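Reading time: 5 minutes

Section 5. Laying Out and Sorting Small Items on the Clalberg Table

5.1 Purpose of this section

This section describes how to prepare the Clalberg table for sorting small household items and how to clear it at the end of a session. It applies to the standard top. Users of the folding top should read the Hnatiuk supplement before continuing.

The table must already be assembled and leveled as described in Section 4. If the top moves when pressed at a corner, stop and adjust the feet.

5.2 Before you begin

You will need:
- a dry, lint-free cloth
- one Wilteo sorting tray, or any shallow container with a lid
- labels and a soft pencil
- the item list for the session

Caution: Do not place hot items directly on the surface. Scorch marks cannot be removed and are not covered by the Zamell warranty.

5.3 Preparing the surface

1. Wipe the top from the far edge toward the near edge. For stubborn marks, dissolve 5 milliliters of mild dish soap in 500 milliliters of lukewarm water, dampen the cloth, and wipe again.
2. Dry the surface fully. Paper and cardboard will pick up any moisture left behind.
3. Look across the top at a low angle. Crumbs, staples and grit are easier to find this way than from above.
4. Decide which part of the table will be the working area. The middle is usually best. Stored or waiting items go along the far side.

5.4 Placing the items

1. Set the items out in a loose row on the far half of the table. Leave a hand's width between neighbors where space allows.
2. Lay tall, light items such as paper cups on their sides. Turn the open end so that the contents, if any, can be checked.
3. Place flat metal pieces, including combs, plates and pulls, with the widest face down. A piece with a bent end should be set down with the bend upward.
4. Put small boxes where their labels can be read without lifting them.
5. Lay watches and straps flat and face up.
6. Bring one item, or one pair of items to be compared, into the working area. Leave the others in place.

Note: Items may touch or overlap once work is under way. Correct the spacing before the next item is brought forward.
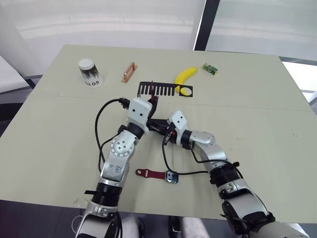
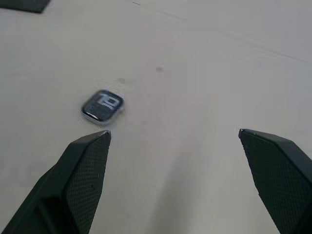
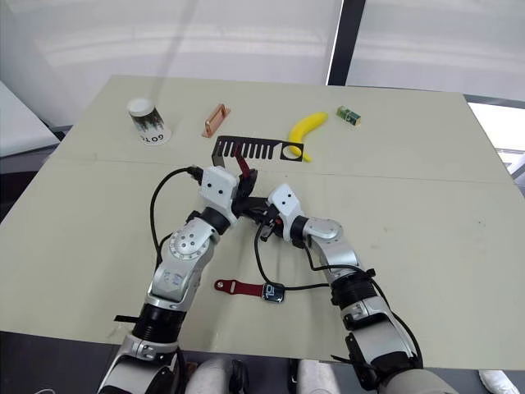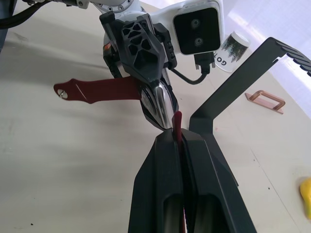
Figure 5-1. Views of the tabletop. First: black comb and items on the far half. Second: matte surface. Third: cup on its side, copper-colored handle, yellow plastic banana. Fourth: dark red handle, with the paper cup behind.

5.5 Handling tools and items with handles

1. Pick up the item by the handle and keep the metal end pointed away from your other hand.
2. Check any screw or rivet in the handle. If it turns under light finger pressure, label the item "loose" and set it aside.
3. Polished metal shows fingerprints. Wipe it before it goes into the tray.
4. Never slide a metal item across the top. Lift it, move it, and set it down.

Caution: Sharp or pointed items must not be left in the working area while the table is unattended.

5.6 Sorting and clearing

1. Assign each item to one of 2 groups: keep or discard. An item that cannot be decided returns to the far side and is reviewed last.
2. Write the group on the label before putting the item in the tray.
3. Pack hard and heavy items first. Paper goods go on top.
4. Compare the tray with the item list and sign the list.
5. Repeat steps 1 and 2 of Section 5.3.

Note: The protective finish is rated for 3,000 wipe-downs with mild soap. Alcohol and abrasive pads shorten its life. Refinishing is described in Section 9.

5.7 If items roll or shift

Check the level of the table first. Curved items and cups may still roll on a level surface; turn them a quarter turn, or rest them against a heavier neighbor. Do not use adhesive putty, as it lifts the finish when removed.

Reader comments (3)

Jessie Chisholm: Can the far row go on the left side instead? Our table stands against a window and the glare is bad at 4 p.m.

Zamell Documentation: Yes. Any side may be used provided the working area remains clear of stored items.

Petro Pylypenko: Section 5.5 step 2 should mention handles with a pin. We had one drop out in the tray and it took a while to find where it came from.

Contact Zamell Documentation | Copyright Zamell. All rights reserved. | Back to top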